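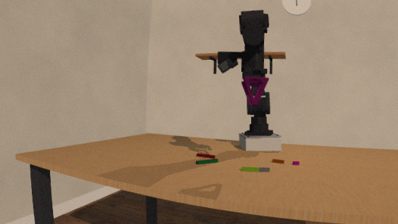 Ghanem Museum Learning Team: Pages for Under-Twelves

Why does bread go stale (and why do biscuits do the opposite)?

Leave a slice of bread on the side overnight and by breakfast you could post it through a letterbox without bending it. Leave a biscuit next to it and the biscuit goes floppy. Same kitchen, same night, same air. Grown-ups have been grumbling about this for a very long time, mostly while holding a biscuit.

Let's start with the bread.

Bread is mostly flour and water. Flour is full of starch, and starch is made of tiny grains, much too small to see. When the grains are raw they are packed tight and tidy, like socks in the drawer of someone much neater than you.

In the oven the dough gets hot. The grains soak up water, swell and go soft and squashy. All that tidy packing falls apart. This is why fresh bread is bouncy, and why you ate the end off the loaf on the way home and blamed the dog.

Then the loaf cools down, and the starch starts tidying itself up again. Bit by bit it goes back into stiff little patterns, and the water gets moved out of the way. Scientists call this retrogradation. It's a good word to say slowly at the dinner table if you want everyone to stop talking to you.

So stale bread hasn't simply dried out. Some water does escape into the air, but a loaf wrapped up tight will still go stale. The water is mostly still in there. It has just moved house.

Should bread live in the fridge?

No. People do put it there, and they mean well. Starch tidies itself up fastest when it is cold but not frozen, and a fridge is exactly that. A loaf in the fridge goes stale quicker than a loaf in the bread bin, although it will take longer to go mouldy, so you get to choose your disappointment.

The freezer is fine. When the water is frozen solid, the starch can hardly shuffle about at all.

Can you un-stale it?

Yes, for a bit. Heat loosens the starch again, and toast is what most people do about it. You can also ask an adult to warm a stale roll in the oven. Eat it soon, though, because once it cools down it goes hard again, and usually harder than before. If it has blue or green fuzz on it, that is mould, and it goes in the bin. Don't just pick the fuzzy bit off. Mould has threads that reach further than you can see.

Now the biscuit

A biscuit is baked until there is hardly any water left in it. That's where the snap comes from. It also has a lot of sugar, and sugar is very fond of water and will pull it straight out of the air. So the bread is losing water while the biscuit is helping itself to more. Cake, being awkward, behaves more like bread.

This is why you shouldn't keep bread and biscuits in the same tin. The bread gets harder, the biscuits get softer, and everybody loses.

Something to try

You need 3 slices from the same loaf. Put one in the fridge in a sealed bag, one on a shelf in a sealed bag, and one on a plate with nothing over it. Wait a day. Then take the fridge slice out and let it warm up before you start, or you'll only be finding out that fridges are cold. Bend each slice slowly. Which one cracks first? Write it down before your brother eats the results.

Words to keep

Starch: the stuff in flour, rice and potatoes that plants use to store energy.
Retrogradation: starch going stiff again after it has been cooked and cooled.
Stale: what your uncle's jokes are.

Written by Nizar Akl. Page last checked 09/07/2023.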